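Open day at Gilness, in March

The bus from the station takes 42 minutes, and I was the only passenger who went until the last stop. Gilness is a former school, now divided into small workshops. Once in the year they open the doors and visitors can walk through all the rooms. The entrance was 4 pounds, with a cup of tea included.

I started upstairs with Sturine, who make wooden boards and trays. I liked very much the smell in this room. They glue planks side by side, leave them in the clamps until the next morning, and then plane the surface. A woman let me pass my hand over a finished one and I could not feel the seams at all, although I could see them. She told me they sell 200 boards in a good year, mostly to cafés.

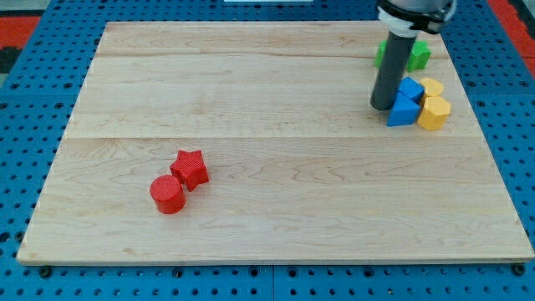

Next door the subject was printed shapes for children — stars, cylinders and such things. The plastic keeps a fine texture from the printing, and I had expected that somebody would sand it away. The man at the table said that small hands hold it better so. I bought a set of 7 pieces for my nephew, and he packed it in brown paper.

The room of Dakano was closed when I came, which was a pity, as I had read about their lamps. Kong, on the ground floor, had soup and good bread, but only three tables. I waited quite long and ate standing in the corridor.

If you go, take the morning bus. After two o'clock it became very full, and on the stairs people had to wait for each other. The last bus back leaves at half past five from the other side of the road.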